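Plorkik > 생활 > 방 정리 > 타래
2월 · 글쓴이 Orko

요즘 Plorkik 정리 태그에서 도는 "가장자리 정리법" 말인데, 나는 좀 못 믿겠다. 책상 가운데를 비우고 물건은 전부 먼 쪽 가장자리로 보내면 집중이 잘 된다는 얘기. 처음 올라온 글에 공감이 700개 넘게 붙었길래 나도 끝까지 읽어봤다. 근거는 "해보면 안다"가 전부였음.

그래서 해봤다. 닷새.

일단 책상이 정사각형이면 얘기가 달라진다. 이 방법을 소개하는 글은 거의 다 가로로 긴 책상을 기준으로 쓴다. 긴 책상은 먼 쪽 가장자리래봤자 팔만 뻗으면 닿잖아. 정사각형은 깊이가 있어서 뒤로 보낸 물건이 그냥 남의 물건이 된다. 꺼낼 때마다 허리를 숙이게 되는데 이걸 정리라고 불러도 되는지 모르겠다.

Guvico 상판 안내문에는 "흰색은 작업 집중도를 높입니다"라고 적혀 있다. 누가 무엇으로 쟀는지는 안 적혀 있다. 흰 상판을 써본 입장에서 말하자면 먼지랑 손자국이 잘 보인다. 덕분에 자주 닦기는 한다. 그걸 집중이라고 부르고 싶으면 그러시든가.

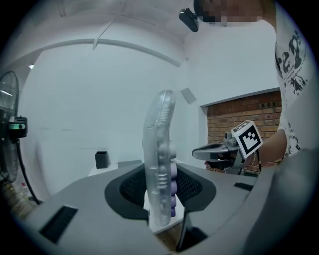 그리고 정리법 글들이 절대 안 다루는 게 있는데, 작업 중일 때의 책상이다. 다들 일 시작하기 전 아니면 다 치운 다음만 보여준다. 손 두 개가 올라오고 그 손에 뭘 들고 있는 순간부터는 가운데를 비워뒀느니 마느니가 별 의미 없다. 어차피 팔꿈치까지 다 올라온다.

나는 책상이 깔끔한지는 손이 올라와 있을 때 봐야 한다고 생각함. 반박 환영. 근데 "저는 되던데요"만 쓰고 가지는 말아주세요.

바닥 얘기도 하자. 가장자리 정리법 2탄이 "선은 바닥으로 내리세요"였다. 내리면 뭐가 좋은가? 상판에서는 안 보인다. 대신 바닥에서 보인다. 갈색 마루에 흰 선이 지나가면 눈에 아주 잘 띈다. 검은 선은 좀 덜한데 청소할 때 걸리적거리는 건 똑같다.

흰 멀티탭도 마찬가지. 상판 밑에 매다는 거치대를 Prokopenko에서 팔기는 한다. 후기를 한참 읽었는데 "붙였더니 떨어졌다"와 "튼튼해요"가 반반이다. 이럴 때 나는 떨어졌다는 쪽을 믿는 편이다. 튼튼하다는 사람은 보통 받은 날 후기를 쓰니까.

그래서 아직 안 샀다. 멀티탭은 그냥 바닥에 두는 걸로.

선풍기도 할 말 많다. 2월에 선풍기 나와 있으면 게으르다는 댓글을 꼭 본다. 창고가 있는 사람들 얘기라고 본다. 창고 없는 방에서 검은 스탠드 선풍기를 넣는다는 건 방 한쪽에서 방 다른 쪽으로 옮긴다는 뜻이다. 비닐 씌워서 세워두면 깔끔해 보인다는데 비닐 씌운 선풍기가 하나 서 있는 거지 뭐.

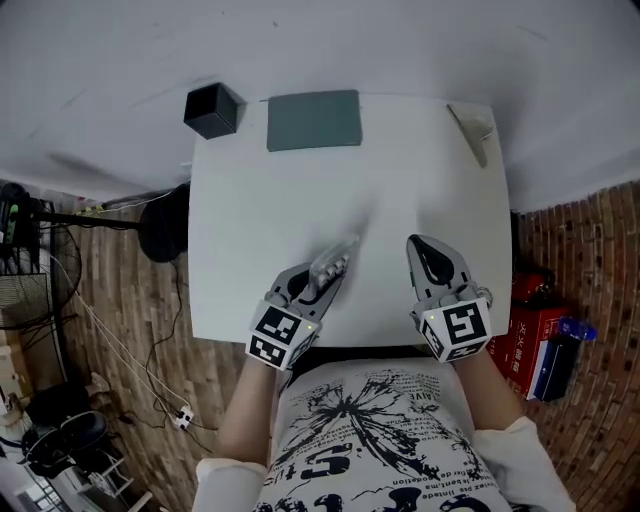 상자는 또 어떤가. "임시로 쓰는 종이상자부터 버리세요"라는 조언, 반쯤만 동의한다. 빨간 상자는 색이 세서 벽돌 벽 옆에 두면 눈이 그쪽으로 가긴 한다. 그런데 가방 하나 올리고 그 위에 물병까지 눕혀두면 이건 벌써 가구다. 협탁을 따로 사라는 말은 협탁 파는 사람이 제일 많이 하더라.

물론 물병을 가방 위에 눕혀두는 건 나도 추천 안 한다. 뚜껑을 얼마나 믿느냐의 문제인데 나는 뚜껑을 안 믿는다.

벽돌 벽은 취향이니까 넘어가려다가 한마디만. 빨강 흰색 섞인 벽돌 무늬가 방을 "아늑하게" 만든다는 말, 맞는 사람도 있겠지. 내 눈에는 무늬가 많은 벽 옆에서는 물건이 더 많아 보인다. 맞은편 흰 벽 쪽은 똑같이 늘어놔도 덜 어수선하다. 방이 좁으면 벽지 고르기 전에 이걸 먼저 따져보는 게 나을 듯.

다시 상판으로. 먼 쪽 가장자리에 줄 맞춰 놓는 것 자체는 나쁘지 않다. 까만 네모 상자, 어두운 색 납작한 것, 이런 건 줄만 맞으면 일부러 둔 것처럼 보인다. 문제는 꼭 하나씩 끼는 반들반들하고 휘어진 무언가다. 종이든 플라스틱이든 한번 휘면 안 펴진다. 비스듬하게 놓인 게 딱 하나 있으면 나머지 줄 맞춘 게 다 헛수고다.

정리법 글에는 이런 애들을 "분류 대기함"에 넣으라고 나온다. 대기함 써본 사람? 나는 써봤는데 대기만 하더라. 결국 대기함을 정리하는 날을 따로 잡아야 했다.

닷새 써본 결과 적어둔다. 물건 찾는 시간은 줄지 않았다. 닦는 건 편해졌다. 이건 인정한다. 집중은 모르겠다. 재본 적이 없고, 저 글들 쓴 사람들도 안 재봤을 거라고 본다.

댓글에 "그럼 대안이 뭐냐"가 있어서 덧붙임. 대안 없습니다. 자주 쓰는 건 앞에, 안 쓰는 건 뒤에, 선은 밟히지 않는 쪽으로. 이 정도는 이름 안 붙여도 다들 하던 거잖아요.

Prokopenko 거치대 반년 이상 쓰신 분 있으면 아직 붙어 있는지만 알려주세요. 받은 날 후기 말고요.

공유 179 · 댓글 9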